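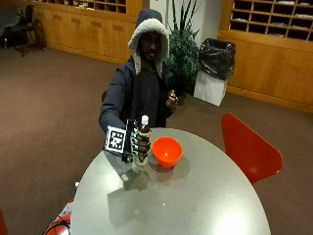
Open Day at the Morrison Works, Asstead

Posted 2020-05-24 in Days Out

Asstead has 4,000 people, one bakery and a condiment bottler, and I had only ever visited the bakery. Then Mhairi Menzies, my neighbor and the only person I know with strong feelings about vinegar, put a flyer through my door. Admission was 2 dollars, refundable if you bought anything. I have been to worse things for more.

The tour started in the bottle hall, where a line had been stopped so that we could hear the guide explain how loud it is when it runs. We wore hairnets. Mhairi looked distinguished in hers. I looked like I'd been arrested at a salad bar. There were 3 tanks, each named after a founder's daughter, and the middle one was under repair, so we admired her ladder.

Next came the label room, kept very cold for the sake of the glue. Nobody had considered the sake of the visitors. A man from Drademon, the company that prints the labels, told us a good label should be read in the time it takes to lift a bottle. He said this with a 40-minute talk.

The tasting room was the best part. It has round gray tables, red molded chairs with shell-shaped seats, and the kind of overhead lighting that makes a light gray tabletop shine like a wet road. The chill had followed us in from the labels, and a fleece-lined hood pulled right up seemed to me the correct dress for sauce. I had brought a cardigan.

As for tableware, think picnic, with the orange plastic bowl as the centerpiece. It is extremely orange. You could land aircraft with it. The dark brown stuff comes in a plastic bottle with a white screw cap and a pale band of label, and it is the house sauce, Bronville Brown, which they have made since before the bypass. I asked what was in it. The guide said "tamarind, mostly," and then looked as if she might have to report herself.

It tastes like a good Sunday roast described by someone in a hurry. Mhairi thought it wanted more vinegar. Mhairi thinks pancakes want more vinegar.

Eilidh Baxter runs the shop at the end, and she runs it well. I went in for my refund and came out with two bottles, a tea towel and a jar of something green that I haven't had the nerve to open.

Practical notes: parking is free but on a slope. The restrooms are back by the tanks, so go early. The chairs are more comfortable than they look. The next open day is in July, and they expect 1,000 visitors, which should warm up the label room. Take a coat anyway.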